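Search this journal
Search
Advanced search

Edus Working Papers in Urban Transport
June
By the Mambridge Cycle Hire Study Group
Reading time: 5 minutes

4. Rebalancing and dock availability

4.1 Study area and data

The Mambridge hire scheme operates 65 docking stations and a fleet of 700 bicycles. Stations in the centre are closely spaced, while those on the eastern side of the river follow the two main roads and leave wide gaps between them. Each station reports the number of bicycles present and the number of free docks. The operator supplied these reports in raw form, together with the log kept by the van crews who move bicycles between stations.

Reports from a station that had lost its connection were removed. A station was treated as disconnected if its bicycle count did not change during a period in which its neighbours recorded normal traffic. This rule discards a few quiet night periods in which a station was working as intended, and the night figures should be read with that in mind. Bicycles marked as faulty by the operator were counted as occupying a dock but not as available for hire.

4.2 Definition of failure

Two kinds of failure are separated throughout. A hire failure occurs when a rider arrives at a station with no usable bicycle. A return failure occurs when a rider arrives at a station with no free dock. The second is the more serious for the rider, who remains responsible for the bicycle and must ride on to another station while the hire charge continues to run. Earlier work on the scheme combined the two into a single measure of "unavailability", and this hides the opposite pattern they follow during the morning peak.

Neither failure is recorded directly. Both are estimated from the time a station spends empty or full, weighted by the demand expected in that period. Demand at an empty station cannot be observed, so it is taken from the same hour on comparable days when bicycles were present. The estimate is weakest at stations that are empty on most mornings, of which the railway station is the clearest case.

4.3 Trip purpose

Demand was divided by purpose using the short survey shown to riders at the end of a hire. The categories were work, education, food shopping, leisure and other. Food shopping trips are short, are spread over the late morning and afternoon, and usually end within one station of where they began. They place little strain on the docks but are sensitive to the weight a rider can carry in the front basket, and several riders wrote that they divided a weekly shop into smaller trips for this reason.

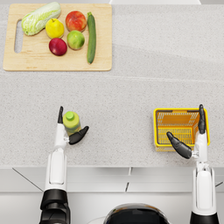 Figure 3. Fresh produce on a wooden cutting board (computer rendering).

Work trips behave quite differently. They run in one direction in the morning and in the other in the evening, and the evening return is less sharply peaked. Bicycles therefore collect in the centre by mid-morning and stay there unless moved by van. Leisure trips offset this a little in summer, when riders take bicycles out of the centre towards the river path.

4.4 Rebalancing rules compared

Three rules were tested by simulation. Under the fixed rule, vans follow the same route every day, as at present. Under the threshold rule, a van is sent when a station falls below a set level or rises above another. The third, referred to here as the Qian rule after the routing software in which it was written, sends vans according to forecast demand over the next hour. Van numbers and crew hours were held constant across all three. Each rule was run 100 times with demand drawn from the distributions described in Section 3.

The threshold rule reduced hire failures but did little for return failures at Faretti Square, where stations fill faster than a van can reach them. The Qian rule performed best on both measures in the morning. In the evening its advantage over the threshold rule was small and changed sign in more than 40 of the runs. Its results also depend on the quality of the forecast, which was poorest on wet days.

Adding docks at Faretti Square was tested separately and is reported in Section 5, together with the cost of running a further van in the morning peak.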